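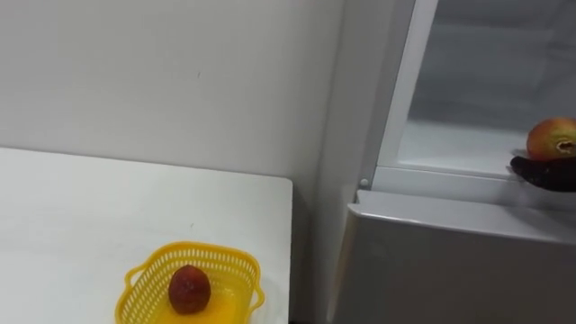
Drunemow -- August 9, 2026

Section 4. Loading fruit, upper compartment

Quick version for the Trulis kitchen. Full manual is with Songül Yüksel.

1. Basket on the table first, near the fridge. Yellow one. Wipe the bottom, crumbs get everywhere.

2. Sort before you open the door. Soft or split fruit goes to the sink, not on the shelf.

3. Open the upper compartment. All the way, or the door swings back on you.

4. Fruit in by hand, one peice at a time. Don't tip the basket in.

Note: no washing before storage. Wash when you eat it.

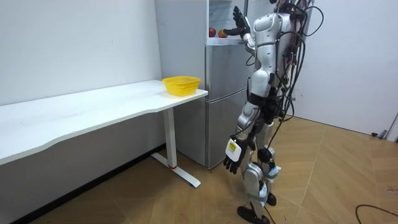
Fig. 4-2. Two red apples on the shelf, upper compartment.

5. Leave a gap between pieces. Nothing pushed against the back wall -- it freezes there.

6. Close the door and press the edge untill it seals. Alarm goes off after 66 seconds open.

CAUTION: Max load for the upper shelf is 8 pounds. No stacking. Cracked shelf, stop using it and call Roy Treloar, ext. 562.
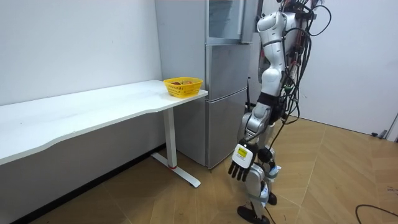
Storing the basket. It stays out between loads, never inside the fridge, where it blocks the air flow. Far right corner of the tabletop, close to the fridge, is the right spot for it. Keep it back from the wavy front edge, easy to knock off there. Rest of the top stays clear for sorting.

7. Rinse the basket when done. Warm water, a drop of soap, old toothbrush for the holes. Air dry.

Note: replacement baskets come from Plistine, same size only. Ask Chaltu Hailu before ordering. Next shelf check is October.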